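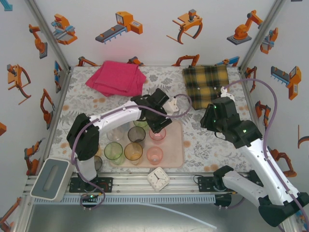 A tumbler is a drinking vessel with a flat base and no handle, stem or foot. Tumblers are made of glass, plastic, metal or pottery, and are used mostly for cold drinks such as water, juice and milk. The sides may be straight or may widen toward the rim.

Name

The word was first used for cups with a rounded or pointed bottom, which could not be set down without tipping over. Several explanations have been given for these early shapes, including the idea that they made people finish a drink in one go. The name stayed in use after flat bases became standard.

Materials

Glass tumblers are either blown or pressed. Pressed glass is formed in a mold with a plunger and tends to have thicker walls. Some tumblers are tempered, meaning that they are heated and then cooled quickly so that the outer surface is held under pressure. Tempered glass stands up better to knocks, but when it fails it breaks into many small pieces.

Plastic tumblers are usually injection molded. Polystyrene is clear and cheap but cracks easily. Polypropylene is cloudier and bends before it breaks. Color is normally added to the plastic before molding, so it runs through the whole wall and does not wear off.

Metal tumblers often have two walls with a gap between them — sometimes with the air removed — to slow the warming of a cold drink.

Stacking

Tapered tumblers can be nested to save space. Cups that fit too closely may jam, and many designs have a small ledge inside that holds the next cup up and leaves room for air. The Lornico pattern, made at the Drullell works in Coltton, had 2 such ledges and was sold to canteens in boxes of 12. The works turned out 3000 tumblers a day at its peak.

Care

Jammed glass tumblers can often be freed by putting cold water in the inner one and standing the outer one in warm water. Very hot water may crack the glass.

See also

Beaker
Highball glass
Mug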